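Brimgate residents' newsletter: Police and safety

Break-ins on the east side: what we know so far

Garages and storage units on the east side of Brimgate were broken into 18 times between the start of June and the middle of July, according to the log kept by the town police desk. During the same stretch last year there were four reports. Most of this summer's cases were on Palumbo Street and the two alleys behind it, and nearly all of them took place between 1 a.m. and 4 a.m.

Nobody was hurt in any of the break-ins. In one case a homeowner heard the side door go and switched on the kitchen light, and two people ran off toward the rail underpass. He could not give a description beyond dark clothing and a backpack.

Bicycles and power tools make up most of what was taken. One household lost a generator and a set of winter tires. Another lost a cello, which was found four days later behind the bus shelter with its case missing.

Dymphna Quinlan, who is the police liaison for the east side, went over the reports at the July meeting. She said that in 11 of the cases there was no sign of force at all. The door had been left unlocked, or the opener had been left in a car parked in the driveway and the car was open too. In the other seven, a side door was pried near the latch.

"The big door gets all the attention and the side door has a lock from 1970," Quinlan said. She asked residents to look at the strike plate on any door that opens onto an alley. Short screws that go only into the trim can be pulled out with a kick. Longer ones that reach the stud cost very little at the hardware store.

Police have made one arrest. A man was stopped on the night of the last report with a drill that matched a stolen serial number. He has been charged with receiving stolen property, and Quinlan would not say if he is linked to the other cases. The investigation is still open.

Serial numbers came up several times at the meeting. Of everything reported stolen, only three items had a number the owner could give to the officer. Without one, a recovered tool usually sits in the property room until the holding period runs out, and then it is sold. The property room has a table of unclaimed items from this year, and you can ask to look through it if you have a report number. Bring ID.

A short word on cameras. Several people on Palumbo Street have bought the Vumness doorbell unit and asked if the police can see the footage directly. They cannot. An officer may ask you for a clip, and you may say no unless there is a warrant. If you do want to share something, save it to your own phone or computer first. Many accounts delete clips after a set time, and two useful recordings were lost that way in June.

The storage building on the corner, run by Clultirex, had five of the 18 break-ins. The company has replaced the rear gate and says it will add lights along the back row before the end of the month. Tenants who have not been contacted should call the office and confirm that their phone number is current.
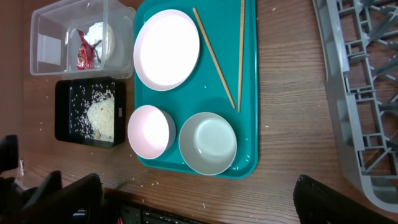

The residents' association has also voted to put $909 toward motion lights for the two alleys. That will pay for the fixtures but leaves the wiring, which the electrician has quoted at $290 per alley. The town has been asked to cover that part and has not answered yet. If it declines, the question goes back to the September meeting – members can vote in person or by leaving a signed note in the box.

Rosalba Cocco is putting together a phone list for the blocks east of the underpass. So far 75 households have signed up. The list is for passing along information such as an open garage or a car with its window down. It is not a patrol, and people on it are asked not to follow or confront anyone. To be added, leave your name, street number and the best number for nighttime calls at the library desk.

For a break-in that is happening now, call 911. For one you find the next morning, call the police desk, and try not to touch the door or sweep up before an officer has been by. Officers have been getting to morning calls within a few hours. You will need the report number for any insurance claim, and the desk can print a copy while you wait. The desk is open from 8 a.m. to 6 p.m. and the entrance is on the parking lot side while the front steps are being repaired.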